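Los premios por aprenderse versículos me tienen cansada

02/02/2021 - Archivado en: Escuela dominical, En casa con niños, Opinión

Llevo desde diciembre dándole vueltas a esta entrada, y al final la escribo porque el otro día mi hija pequeña me preguntó cuántas pegatinas valía el Salmo 23. Así, tal cual, mientras se ponía los calcetines. ¿Y qué le contestas a eso? Yo le dije que se pusiera los zapatos.
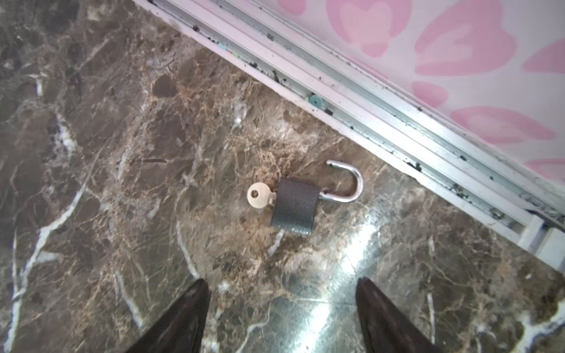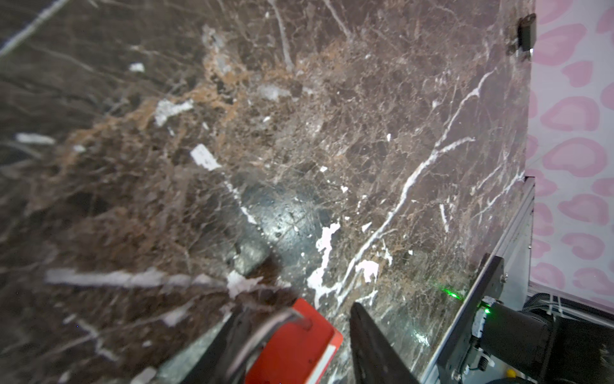
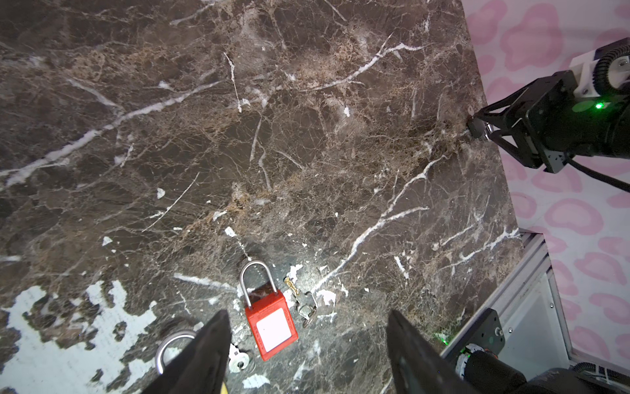
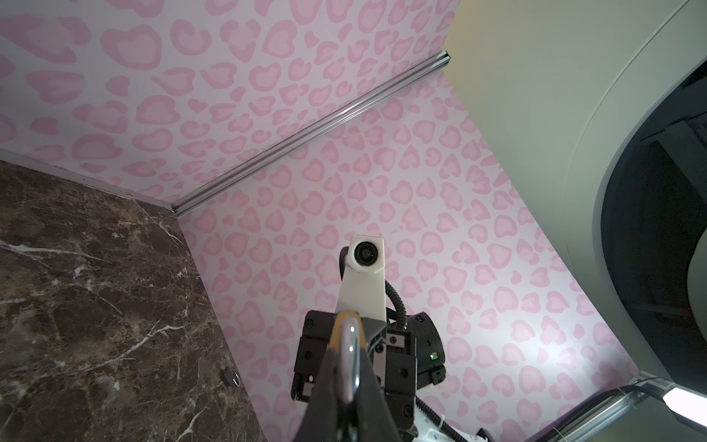
En la tercera foto, el candado rojo, y a su lado la llavecita plateada con su cadena dorada.

A ver, que me explico, porque sé que muchas de las que me leéis usáis tablas de premios y no quiero que nadie se me enfade (o no mucho). Yo también las he usado. Durante dos cursos tuve en la pared de la clase de los medianos un cartel precioso, con un tren de cartulina, y cada niño iba avanzando un vagón por versículo aprendido. Me pasé tardes enteras recortando ruedas. Y funcionaba, oye, funcionaba de maravilla: llegaban recitando en el pasillo, antes de quitarse el abrigo, y las madres encantadas.

Lo que pasa es que después de Navidad se me ocurrió preguntar por uno de los versículos de octubre. Silencio. Uno se acordaba de que salía un pastor. Otra, muy digna, me dijo que ese ya lo tenía pagado. Me reí en el momento, pero me fui a casa con la frase clavada y todavía la tengo ahí.

Mi amiga Jummai Adebisi, que lleva a los mayores en Dellusham, defiende los premios con uñas y dientes, y como discutimos de esto cada dos por tres me sé sus argumentos casi mejor que los míos. Dice que a un niño de seis años no le puedes pedir motivos elevados, que primero entra la letra y luego ya entrará lo demás, y que ella misma se aprendió medio libro de Proverbios por unas chocolatinas y ahí lo sigue teniendo. En eso le doy la razón. Memorizar de pequeño es un regalo, y hay noches malas en las que agradeces que una frase te venga sola a la cabeza. Yo memorizar lo defiendo siempre. Mi pelea es con la tienda.

Porque llamémoslo por su nombre, que eso era una tienda. En la iglesia donde crecí teníamos billetes de mentira, impresos en papel verde, y a final de curso se abría una mesa con juguetes. Un yoyó costaba 50. Una muñeca con pelo de verdad, bueno, de verdad de plástico, costaba 300, y esa muñeca se la llevó una niña cuyo padre le hacía repetir los textos en el coche. Yo junté 200 y me llevé un estuche con la cremallera rota. Tengo cuarenta y pico años y me sigo acordando de la cifra exacta. Del versículo que me dio los últimos billetes no me acuerdo en absoluto.

Y luego está el niño que no memoriza. Siempre hay uno, y no es por vago: hay críos a los que las palabras se les escurren, críos que en casa no tienen quien les repase, críos que llegan un domingo sí y tres no según con quién les toque el fin de semana. En mi tren de cartulina había un vagón que se quedó en la primera estación todo el invierno, con su nombre bien grande escrito por mí en rotulador. A ese niño le estuve enseñando algo cada semana con aquel cartel, y no era lo que ponía en el temario.

Cuando lo conté en el grupo, Marjan Khosravi me escribió que lo que hacen ellos es dar la misma pegatina a todos, hayan aprendido el texto o no. Me parece bastante mejor, aunque le veo la pega de que los que se lo han currado ponen una cara... Con siete años la justicia es una cosa muy seria. Ella me contestó que entonces hay que hablar de la parábola de los obreros de la viña, y me dejó sin respuesta, la verdad.

¿Que qué hago yo ahora? Pues de momento, poca cosa y a ratos. Quité el tren. Elegimos un texto para todo el mes en vez de uno por semana, y cortito. Lo decimos juntos al empezar, lo decimos con gestos, lo decimos susurrando, lo decimos enfadados (este es el favorito, no falla), lo escribimos en una tira de papel y la decoran como quieren. Cuando un niño se lo sabe, se lo sabe, y le digo qué bien, y seguimos. En casa lo pegamos en la nevera, a la altura de los ojos de la pequeña, con una ficha de colorear que hice yo a mano y que me quedó regular, con unas ovejas que parecen nubes con patas.

También hemos perdido cosas, no voy a pintarlo de rosa. Se aprenden menos textos, bastantes menos. Dos de los chicos preguntaron durante semanas cuándo volvía el tren, y a uno se lo sigo notando en la cara. Una madre me preguntó muy educadamente si este año estábamos «haciendo menos», y tuve que respirar hondo antes de contestarle. Y hay domingos en que pienso que Jummai tiene razón y que con una bolsa de caramelos me ahorraba yo muchos gestos y mucho susurro.

Pero hace poco, fregando los platos, oí a la mayor decirle a su hermana el texto del mes. Estaban montando un puzle, les faltaba una pieza y la pequeña lloraba. Se lo dijo un poco mal, comiéndose una palabra, y la otra se lo corrigió entre mocos. No saqué ninguna pegatina. Seguí fregando.

Así que si estáis preparando el curso y tenéis ya la cartulina comprada, por mí no la devolváis, que os conozco y sé lo que cuesta encontrarla del color bueno. Haced algo entre todos: un árbol al que cada uno le ponga hojas, o un mural sin nombres - sobre todo sin nombres. Y si alguna tiene un sistema de premios que le funcione de verdad y que no deje a ningún crío en la primera estación, que me lo cuente en los comentarios, porque me interesa mucho y estoy dispuesta a tragarme media entrada.

Las tiras para decorar las subo en cuanto arregle las ovejas.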